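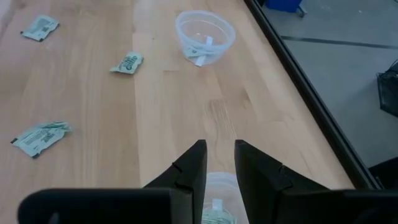
Bench check, tabletop sorting cell, Skorna floor
Checked by: Tibor Mészáros
Month: October
Start 7:40 am
Task under test: pick up small packets, put in cup. Chore grade, no fixtures, no trays.

Marks: OK / FIX / NO

1. E-stop reachable from both sides of table – OK
Tested from both. Arm halts. Left button sticky, cleaned it.

2. Table clear of tools, drinks, phones – OK

3. Table does not rock – FIX
Slight rock at the far leg when I lean. Shim it before anyone touches the calibration again. Did this last year, shim is gone.

4. Fingers: tips, screws, play – OK
Both tips tight. Wipe before each session, packet wrap leaves dust.

5. Cables clear of travel – FIX
Full reach is fine. Floor side needs tidying, I want nothing looped where a foot can go. Bitodano said they would send clips. Not seen any.

6. Anything on wheels parked and locked – OK
Check again after cleaning crew.

7. Speed limit set – OK
200 mm per second, hand can be pulled away in time. Please dont raise it to make the demo look good.

8. Grip force limit set – OK
Low setting. Soft plastic cup squeezed five times, no cracks.

9. Pick a packet lying flat – FIX
61 tries, 9 misses. Nearly all misses are the flat pinched ends, fingers close on nothing or push the thing along the boards. Puffy ones are easy.

10. Pick a packet near table edge – NO
Stops short every time. Safe, but somebody has to walk over and nudge it. So not really a chore done by machine yet.

11. Release into cup – OK
Drops clean. If a packet leans on the rim it does not notice and carries on. Log it as a miss.

12. Cup gets knocked – FIX
Clear cups. Depth reading is poor on them, Tillman's report says same. Clipped the rim over 7 times this morning, one tipped. Try a colored cup or a ring of tape.

13. Person steps in while arm is moving – OK
Slows, then stops. Restart needs the button, good.

14. Left alone for ten minutes – NO
Stopped itself twice and waited. No harm done. My kid would of finished the lot.

Comments
Safe to run with one person standing by. Not safe to leave, and not worth leaving either at this rate. Urnwood asked if it can take over the packing shelf by winter – I'd say no, ask again once 9 and 12 are fixed.
Items 3 and 5 before next session. Recheck 12 with new cups, same packets.
Signed T.M., 9:15 am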